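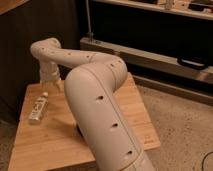
The elbow sag is gone, or gone enough that I've stopped apologizing for it. I reprinted the lower link with thicker walls, ran the reach test again with the arm folded well over, and the wrist stayed where the software thought it was. The new link is the fat one with the three round holes down it, which have been a great comfort to those of you who wrote to say the old one looked like a drainpipe. It now looks like a drainpipe with holes. The bottle on its side is the test object for this month. Upright bottles were going well and I was getting smug.

Now to the questions from the last digest, which I'm answering inline and out of order, as is traditional.

On 7/5/25, a list member at Stover wrote:

> Looks like you got the arm moving again, congrats. Three things.
>
> 1. Are you still running the Hollenstein drivers on the shoulder? We
> gave up on ours. They were fine cold and then drifted after a long
> run, and the arm ended up parked a little lower every time.
>
> 2. What are you doing for grip force? Our gripper either drops
> the bottle or makes it into a smaller bottle.
>
> 3. Do you home on power-up, or do you trust the encoders? There was a
> long argument on this list last October and I don't remember who won.

> 3. Do you home on power-up, or do you trust the encoders?

I home. I was on the other side of that argument in October and wrote several paragraphs about it, which the archive has kindly preserved. Then I bumped the arm with the power off, turned it on, and watched it move very confidently to a place that wasn't there. So now it homes one joint at a time, wrist first, then elbow, then shoulder. It's slow. I get coffee.

The order matters if your bench is as short as mine. Shoulder first and the fingers sweep across whatever is on the table. The Unby config that floats around on this list has shoulder first. Change it before you run it, or clear the table.

> 1. Are you still running the Hollenstein drivers on the shoulder?

Yes, and I get the same drift. Mine shows up somewhere after 400 cycles. I put a small fan on the board and dropped the holding current to 600 mA whenever the arm is parked, and the last overnight run got to 1000 cycles with nothing I could measure at the fingertips. I don't know which of the two fixed it. I changed both at once, like an animal.

If you still have the old drivers in a drawer, try the holding current first. It costs one line in the config. Ours was set at the maximum by someone in the past, and I have checked the commit log, and it was me.

> 2. What are you doing for grip force?

Badly, but better. I read the motor current while the fingers close and stop when it jumps. The trouble with a water bottle is that it doesn't really jump, it sort of leans. Plastic gives, the current creeps up, and by the time the threshold trips you have made modern art. What helped was closing slowly over the last bit of travel and watching how quickly the current changes instead of how high it gets.

It also helps to go for the cap end. The cap is hard and the neck is stiffer than the body, so the reading is much cleaner. The catch is that a bottle picked up by one end wants to swing, and if there's any water in it the wrist finds out all at once. I have 27 logged drops in the spreadsheet and most of them have the word "swing" in the notes column. A few just say "no."

Other odds and ends:

- The long cable run is still loose. Yes, I know. I bought the clips. The clips are in a bag and the bag is in the shop.

- For whoever asked about finger pads: I've tried bare printed plastic, heat shrink, and the rubber sheet from Tralengate. The rubber grips best and peels off soonest. If anyone has found a glue that holds it on, please say which one. "The good stuff" was the last answer I got and the hardware store could not find it.

- I'm not posting the new link files yet. The seam along the length needs another pass with the sander, and the holes are a hair tight. I can get a screwdriver through them but not while holding a screw, and I would like to spare you the language.

- Clear plastic under low light is still miserable for the vision side. For now I type in where the bottle is, like a concierge. If anyone has this working without putting tape on the bottle, I'd like to see your settings.

I'll put up the current traces for the slow close once I've labeled the axes. They're in whatever units the board felt like that night.

Oh, and does anyone want the old lower link? Free, you pay postage. It would make a decent drainpipe.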